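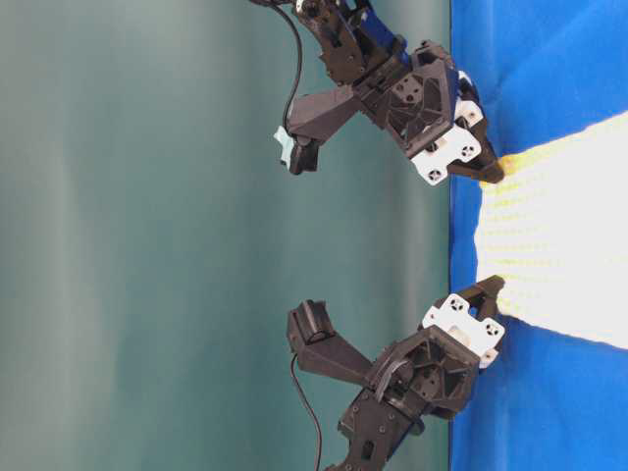
Fig. 1. Two black arms with a white cloth between their grippers.

Project report: old war movies and the books they came from
Wakana Takagi, with Aoi Tsuji

I picked Drutovport because my grandfather owned the paperback, all 500 pages of it, and he always said the movie got the ending wrong. So I read it first and then Aoi and I watched the movie 2 times, once with the sound way up for the convoy chapter (so good!).

The biggest change is Captain Llewellyn. In the book he stays behind at the harbor and we never hear what happens to him. In the movie he gets a big farewell speech -- I cried anyway -- and a boat home. Aoi likes the movie ending better and we argued over it for most of September.

I still want to compare the hospital chapters, which the movie skips completely.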